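스펀지랑 수세미, 저는 이렇게 쓰고 말려요

지난번 행주 삶기 글에 댓글로 스펀지 이야기를 물어보신 분들이 꽤 계셔서, 오늘은 부엌 스펀지부터 욕실 청소용, 그리고 작업대에서 쓰는 자투리 스펀지까지 한꺼번에 풀어 보려고 해요. 쓰다 보니 또 길어졌는데(늘 그렇죠), 차 한 잔 옆에 두고 천천히 읽어 주세요.

저는 살림을 시어머니 친구분인 원순임 여사님께 배웠다고 해도 과언이 아니에요. 신혼 때 아래층에 사셨는데, 저희 집 싱크대에 축 늘어져 있는 스펀지를 보시더니 말없이 들고 나가 햇볕 드는 난간에 빨래집게로 집어 두시더라고요. 그때는 좀 부끄러웠는데 지금은 제가 딸아이 자취방에 가서 똑같이 하고 있습니다!

부엌 스펀지는 두 개를 돌려 써요

설거지용 스펀지는 한 개만 두지 말고 두 개를 번갈아 쓰시는 걸 권해요. 오늘 쓴 건 헹궈서 말리고, 내일은 어제 말려 둔 걸 꺼내 쓰는 식이지요. 처음에는 번거로울 것 같아도 며칠만 지나면 손이 알아서 움직여요. 저는 색이 다른 걸로 사서 월수금은 파란 것, 나머지는 분홍 것 하는 식으로 정해 둔 적도 있는데, 요일을 헷갈리는 통에 그만두고 그냥 마른 걸 집어 듭니다.

헹굴 때는 세제 거품이 안 나올 때까지 맑은 물에서 꾹꾹 눌러 주세요. 비틀어 짜면 모서리부터 찢어지니까 손바닥 사이에 끼우고 납작하게 누르는 게 좋아요. 그다음에 세워서 말립니다. 눕혀 두면 바닥에 닿은 면이 다음 날 아침까지도 축축하더라고요. 전용 거치대가 없으면 집에 굴러다니는 문구용 집게 두 개면 충분해요. 집게로 스펀지 아래쪽을 물리고 손잡이를 벌려 세우면 다리가 생겨서 혼자 잘 서 있어요.

기름기는 스펀지에 묻히기 전에

고등어 구운 날, 삼겹살 먹은 날에는 스펀지가 닿기 전에 먼저 기름을 닦아 내는 게 순서예요. 저는 다 쓴 키친타월이나 밀가루 봉지 자른 것, 귤 철이면 귤껍질 안쪽으로 프라이팬을 한 번 훑어요. 10월쯤 햇귤이 나오기 시작하면 껍질을 접시에 모아 뒀다가 그렇게 쓰는데, 냄새까지 산뜻해져서 괜히 기분이 좋답니다. 단, 껍질에 농약이나 왁스가 남아 있을 수 있으니 베이킹소다로 씻어 먹은 귤이어야 마음이 편하고요.

이미 기름을 잔뜩 먹은 스펀지라면 미지근한 물에 주방세제를 한 숟갈 풀고 담가 두었다가 누르고 놓고, 누르고 놓고를 반복해 보세요. 물이 뿌예지면 갈아 주고요. 그래도 미끈거리면 미련 없이 강등시킵니다. 강등이 뭐냐면, 바로 다음 이야기예요.

강등 제도와 자투리 상자

저희 집 스펀지는 부엌에서 은퇴하면 한쪽 귀퉁이를 가위로 잘라 내요. 귀퉁이가 없으면 욕실용, 두 귀퉁이가 없으면 현관과 창틀용. 이렇게 표시해 두면 식구 누가 집어도 헷갈리지 않아요. 남편이 현관 닦던 걸로 컵을 닦은 사건 이후로 만든 규칙인데, 지금까지 잘 굴러가고 있어요. 다만 철 수세미나 거친 면이 붙은 건 욕실 수전에 쓰면 잔흠집이 나니까, 그쪽은 부드러운 면만 쓰시고요.

그리고 물에 안 닿은 깨끗한 스펀지나 택배에 딸려 온 폼 조각은 따로 상자에 모아요. 네모나게 잘라 두면 쓸 데가 정말 많답니다. 의자 다리 밑에 끼워 바닥을 보호하고, 그릇 사이에 끼워 이사하고, 흔들리는 서랍 뒤에 한 조각 넣어 덜컹거림을 잡고요. 저는 단추 달 때 바늘꽂이로도 써요.

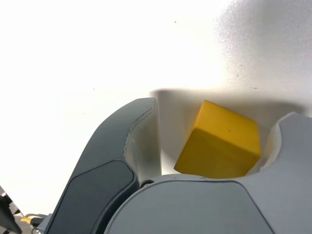 읽는 시간 8분

폼을 반듯하게 자르는 요령은 마이아라 타바레스 씨한테 배웠어요. 동네 수선 모임에서 소파 방석을 갈아 주시는 분인데, 가위로 싹둑 자르면 폼이 눌리면서 옆면이 움푹 들어간다고 하시더라고요. 칼날을 새것으로 바꾼 커터칼을 길게 빼서, 힘을 주지 말고 톱질하듯 여러 번 왔다 갔다 하면 면이 고르게 나와요. 자를 선은 볼펜보다 분필로 긋는 편이 나중에 털어 내기 쉽고요. 두꺼운 폼이면 앞면과 뒷면에 다 선을 긋고 양쪽에서 반씩 들어가세요. 칼날을 길게 뺄 때는 옆으로 휘다가 부러질 수 있으니 꼭 장갑을 끼시고, 아이들은 좀 떨어져 있게 해 주세요.

작은 조각이 필요할 때는 먼저 긴 막대 모양으로 자르고, 그걸 다시 토막 내는 순서가 편해요. 처음부터 조그맣게 자르려고 하면 손가락으로 잡을 데가 없어서 삐뚤어져요. 저도 처음에는 사다리꼴만 한 봉지를 만들었답니다.

전자레인지 소독, 저는 안 해요

젖은 스펀지를 전자레인지에 돌리라는 이야기, 많이 들으셨지요? 물기가 모자라거나 금속 성분이 섞인 수세미면 타거나 불이 날 수 있어서 저는 겁이 나서 안 합니다. 대신 삶아도 되는 소재인지 포장지를 확인하고, 괜찮다고 적혀 있으면 뜨거운 물에 잠깐 담갔다가 집게로 건져 식혀요. 포장지를 버렸다면 그냥 새것으로 바꾸는 쪽을 택하고요. 스펀지 한 장 값이 그리 비싸지도 않잖아요. 저희 동네 생활용품점에서는 한 묶음에 여덟 장씩 파는데, 넉넉히 사 두면 바꿀 때 망설이지 않게 돼요.

교체 시기는 집마다 다르겠지만 저는 금요일마다 한 번씩 코를 대 봐요. 헹구고 말렸는데도 쉰내가 나면 그날로 끝입니다. 냄새가 없더라도 가운데가 푹 꺼졌거나 부스러기가 그릇에 묻어 나오면 보내 줄 때가 된 거고요. 고기나 생선 핏물을 닦은 날은 날짜 상관없이 바로 버려요. 사실 그런 건 처음부터 종이타월로 닦는 게 제일이지만요.

폼이 노랗게 삭았을 때

오래 둔 폼은 손으로 비비면 가루가 되지요. 방석이나 상자 속에 넣어 둔 게 그렇게 됐다면 청소기부터 들지 마시고, 신문지를 넓게 깔고 그 위에서 살살 접어 봉투에 담으세요. 남은 가루는 물 적신 걸레로 눌러 찍듯이 걷어 내고, 문지르면 섬유 사이로 더 파고들더라고요. 자투리 상자는 햇볕이 안 드는 서랍이나 뚜껑 있는 통에 두면 훨씬 오래가요. 저는 원래 베란다 창가에 뒀다가 한 상자를 통째로 버린 뒤로 신발장 맨 아래 칸으로 옮겼어요.

버릴 때는 저희 동네 기준으로 종량제 봉투에 넣습니다. 스펀지는 부피가 커서 꾹 눌러 담아도 금방 부풀어 오르는데, 헌 스타킹에 먼저 밀어 넣고 묶으면 얌전해져요.

댓글에 드라호미라 님이 천연 수세미 기르는 이야기를 남겨 주셨던데, 저도 올해 화분 두 개에 심어 봤어요. 하나는 장마에 녹아 버리고 하나만 살아남아서 지금 바싹 말리는 중이에요. 껍질 벗기고 씨 털어 내는 과정은 다음 글에 적어 볼게요. 혹시 먼저 해 보신 분 계시면 씨가 깔끔하게 빠지는 방법 좀 알려 주세요!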